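Recording a cushion task by remote control

Written by Iestyn Dafis for operators on the Grivby project. Last revised 2021-07-09.

1. Zero both arms and start a new session. Session numbers begin at 1000.

2. Open the two wrist views and the head view. Check each one before you take control. In the wrist views the thumb sits on the right and looks much larger than the fingers — judge distance from the fingertips.

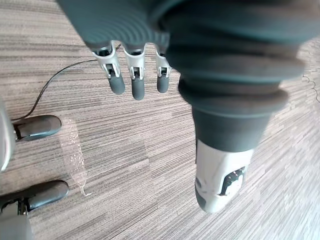
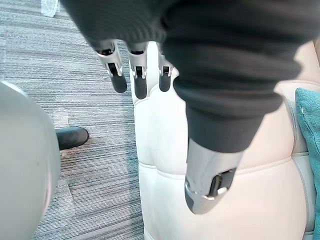
Wrist views, over carpet and over the seat. 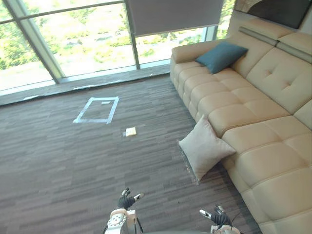 3. Use the head view to line up with the cushion, then switch to the wrist view for the last part of the reach.

4. Close the fingers slowly. If the cushion slips, open the hand, back off and try again in the same recording. Corrections are useful to the learner.

5. Stop recording once both hands are clear of the cushion. Tag the episode "place" or "fail".

6. Record 13 episodes, then rest. Tired operators rush the release.

Sync errors (code 3579) go to Gwawr Jarman with the session number.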